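News > Local > Trallach

Tea room in Trallach opens again with longer hours

The tea room beside the Trallach library is open again after 6 weeks of repair work. The floor under the kitchen was replaced, and the old water pipes, which gave many problems last winter, were taken out. The room has now 21 seats, the same number as before.

Pin-yu Mok, who manages the tea room, told us that many regular guests came already on the first morning. "They asked first for the black tea and only after that for the new kitchen," she said.
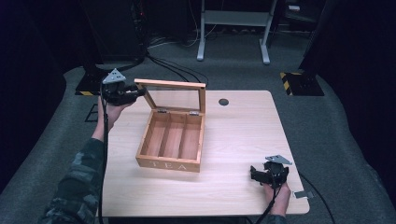

Page last changed: December, 4:15 pm

The tea boxes on the tables will be filled each morning before opening. Guests can choose a bag by themselves and pay at the counter. One pot of hot water is included in the price, and a second pot costs 70 cents. Loose tea is also sold, but it must be ordered from the kitchen.

The opening hours are longer than before the repair. The room now closes at 6 pm, two hours later than in the past, so that people who come from work with the bus from Wosik can still have a cup. The kitchen stops making warm food one hour before closing.

The bakery Kasten will deliver bread and cakes, as it did in earlier years. From next month there will be also a small shelf where visitors can leave books for others. Groups who want to reserve the long table by the window are asked to call the library desk in advance. The side entrance on the parking lot stays closed until the new step is ready.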